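4. The Open Day at Lukine

4.1 Setting and visitors

We had worked on the Jerklow tool for a good while before anyone outside our own group was asked to pick one up, and by the spring it seemed to us that this had gone on long enough. The open day was therefore planned as a plain, friendly affair, in a lived-in home in Lukine, where people from the neighborhood could walk in, watch the work, try it for themselves, and tell us what they thought of it over a cup of tea. We sent out 100 invitations by hand and received 34 visitors over the course of the afternoon, of whom 31 agreed to fill in the short form that we discuss in Section 4.3. The youngest who took part was a student, the oldest a retired seamstress, and we are grateful to them all for their patience with our explanations (which, as several of them kindly pointed out, tended to run long).

The task was one we had used before at our Amau site, and we chose it again for its homeliness. An open storage container stands on a table among ordinary household things, and the person handles small goods at that table using only a pair of hand-held grippers, one in each hand. Nothing is cleared away to make the job easier. We have argued elsewhere that a tidy bench teaches a robot very little about the places it may one day have to work in, and the visitors seemed to agree with us at once, perhaps more quickly than some of our reviewers have done. Figure 4 shows the two grippers at work on different goods, a soft pouch in one and a crinkly packet in the other.

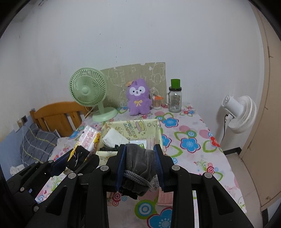

Figure 4. Two-handed handling during the open day at Lukine. The near gripper holds a dark gray drawstring pouch between its ribbed blue pads; the second gripper, lower left, pinches a shiny packet.

The pouch deserves a word or two, for it drew more remarks than any other object on the table. Velvety fabric gives way under the pads and then goes on giving way, so that a beginner is never quite sure when the hold is good enough. Most of our visitors squeezed too gently on the first try and much too hard on the second. A drawstring adds its own trouble: the cord may be pinched along with the cloth, and the hand-over then becomes a small tug of war between left and right. We did not correct people while they were doing this. We let them finish, asked them how it had felt, and only then offered to show them how we would have gone about it ourselves, and more than once we came away thinking that their way was the better one.

4.2 How the demonstration was run

Each visitor first watched a member of our group go through the task at an easy pace, with the steps spoken aloud. The visitor then took up the grippers for 8 minutes of free practice, and after that was asked to carry out the task without help. We had at first meant to set goals for speed, following the Lau protocol that we used in the winter, but we dropped this plan early in the day. People who felt they were being timed stopped talking, and it was the talking that we had come for.

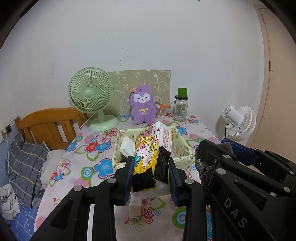
Printed plastic packages gave rise to a different sort of conversation. They keep their shape better than cloth does, and visitors took to them quickly, but they also turn in the grip if the pads meet them off center, and a package that has begun to turn is hard to set down where one wants it. Several people found that they could steady it by leaning it lightly on the rim of the container. We had never taught this, and we had never done it in our own recordings either, so we wrote it down with some pleasure and have since added it to the notes that new operators read.

A good many visitors asked whether the robot would learn their mistakes as well as their successes. We answered as frankly as we could: a dropped item followed by a calm second try is worth keeping, in our view, while a trial in which the person gave up halfway is set aside for now. One visitor felt this was a little unfair to the people who gave up, and we have been turning the remark over ever since.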